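Ticket 547: Right hand reports "grasp ready" on slippers before the planner has a grasp
Component: perception / grasp planner
Reported by: Kamran Fallahi
Assigned to: Hooman Fallahi
Status: open (was closed, reopened 22/02/2026)

Kamran:
Reopening this. The note on the last close says "fixed by new Gescombe weights," and I don't believe it. The new weights changed how often we see the problem. I have seen no evidence that they changed the cause.

Symptom, same as before. Task is shoe rack, pick up slipper, right arm. The hand goes over the rack, the state machine flips to GRASP_READY, and the planner log shows no grasp candidate for the object it claims to be ready for. Sometimes the fingers close anyway. Sometimes it sits there until the timeout.

Stack is Stillberg control on the current branch, Tanix planner, Gescombe for segmentation. No local patches on my side.

Hooman:
I closed it because the regression set passed. 1000 replayed frames, 84 bad ready flags before, 12 after. What would you have wanted me to do with that?

Kamran:
Ask what the 12 have in common. I went through them last night. Every one has the thumb inside the outline of the slipper. Most of the old 84 do too. So the weights got better at slippers and the thumb case stayed where it was.

My guess is that the segmenter gives us one blob, thumb plus slipper, and the contact check reads "thumb mask touches object mask" as contact. It never looks at the force estimate. We had this same argument over the cup task in September.

Hooman:
The self-filter is supposed to cut the hand out of the image before segmentation. If it were failing we would see hand pixels in the object mask, and I don't see them in the summary plots.

Kamran:
The summary plots are averaged over the run. A thumb is tiny. Please look at a single frame. I'm attaching one from the head camera.

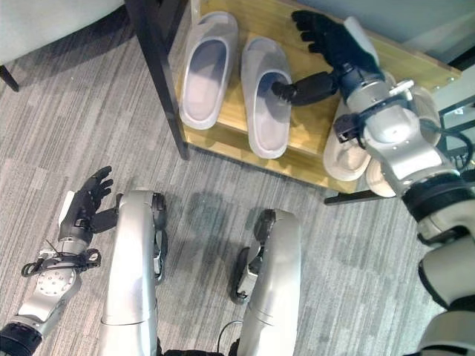 Head camera, right thumb in the opening of the right-hand gray slipper, top shelf.

Two things to check against it. First, the thumb is black and the inside of that slipper is dark, so I would not trust a color-based edge there at all. Second, the right arm is hiding part of the off-white pair on the lower shelf. If the tracker merges what it can see of those into the target, the centroid moves right and down, and the planner is asked for a grasp on something that doesn't exist.

Hooman:
OK, I ran the single frame offline. Results:

self_filter: enabled, margin 0
object masks: 3 (expected 4)
target id: 2
contact_flag: true
force_estimate: not subscribed

The left gray slipper is clean. The right gray one has part of the thumb in it. The two on the lower shelf come back as one object. So you're right about the thumb, and partly right about the lower shelf: they merge with each other but not with the target.

"Not subscribed" is embarrassing. The contact check falls back to mask overlap when the force topic is missing, and it does so without a warning.

Kamran:
Who made silent fallback the default?

Hooman:
It came in with the Mohammadi calibration change. The topic got renamed and the contact node still listens for the old name. I have a branch that does the following:

1. Subscribes to the new topic name.
2. Turns the fallback into an error, so GRASP_READY can't be set from masks alone.
3. Raises the self-filter margin.

Kamran:
I'm fine with 1 and 2. I don't like 3. A bigger margin will also eat the rim of the slipper, and the rim is what the planner needs for a pinch. You'd trade false ready flags for missing grasps and the regression numbers would still look great, given that they only count ready flags.

Hooman:
Fair. I'll split 3 into its own ticket and add "grasp candidate present" to the regression report.

Kamran:
Then please leave this open until the report has that column and I've seen it run on both shelves. A replay pass alone won't convince me this time. Also, do not close the lower shelf merge under this number. It is a different bug.

Hooman:
Branch is pushed, 1 and 2 only. Replay is running. Live test still to be scheduled.

Recent tickets
Self-filter margin vs. rim visibility on soft objects
Two slippers on lower shelf tracked as one object
Tanix planner: timeout message gives wrong object id
Force topic rename, list of nodes still to update
Stillberg: left arm hold pose drifts during right arm tasks
Regression report: add grasp candidate column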